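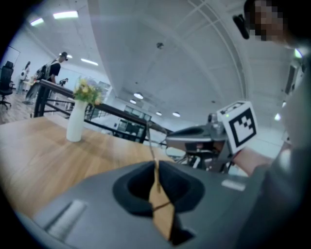 Monday, April 18, 2022

Equipment planning, second half of the year

Went through the wish list with Toon Visser this morning. The order window closes before the summer and the next one is not until October, so whatever we leave off now we do without for six months. Notes below so I don't have to reconstruct this later.

Hand-held grippers. We want two more pairs. Skesby quotes eight weeks, and that is for the bodies only. Finger pads, marker cubes and mounting screws are a separate line and I forgot them last time. Toon wants one complete spare pair on the shelf at all times. I agree, but I would count it as one of the two new pairs and not add a third.

Finger pads. Used up faster than planned. Anything with string or cord wears the inside edge, and so do the thin flat pieces. Ordering 60. Vustley has them in packs of 20, so three packs. Their softer type is cheaper but it left marks on paper and card when we tried it in the winter. Staying with the harder type.

Marker cubes. We print these ourselves. The prints are fine, the faces are the problem: the white gets dirty and then tracking drops out at certain angles. Toon suggests replaceable faces, clipped on instead of glued. No cost apart from his time. He will make a set this week and I will run it next to a glued one on the same task.

Headsets. No new ones. The present ones do the job and the complaints are all about the strap. Replacement straps go under small items.

Batteries and charging. This is the real bottleneck at the moment. By early afternoon we are waiting for packs, and people swap in half-charged ones and lose a recording near the end. De Bruijn offers a charging cabinet with 32 bays. That is more than we need this year, but the next size down has 12 and we would outgrow it right away. Still to check:
- does the cabinet need its own circuit
- door swing, if it goes along the wall by the stairs
- whether our older packs fit the bays or need an adapter

Storage. Bandance backup unit is filling up. Dual-gripper sessions take a lot more space than the single ones did, and I based last year's estimate on the single ones. Ask for the expansion shelf now, drives later when we see what the spring sessions add up to.

Task objects. Small budget, up to 600 for the half year. Sticks, cord, boxes, cloth, containers. Keep receipts in the blue folder, not in the drawer.

Robot arm. Toon asked again about a second arm for playback. My view is to wait. The first one stands idle part of most weeks and it is the data side that holds us up. If we get the batteries and the spare pair sorted and the arm is then booked solid by October, I will put it in. He doesn't quite agree - his point is that delivery takes so long that October is already too late. Fair. Will ask for a quote without committing, so we at least have a lead time in writing.

Order of priority if the total gets cut:
1. charging cabinet
2. first new gripper pair
3. finger pads
4. storage shelf
5. second gripper pair

To do: mail Skesby about the separate parts line, measure the wall by the stairs, get the shelf price from Bandance. Toon does the clip-on faces and the quote for the arm.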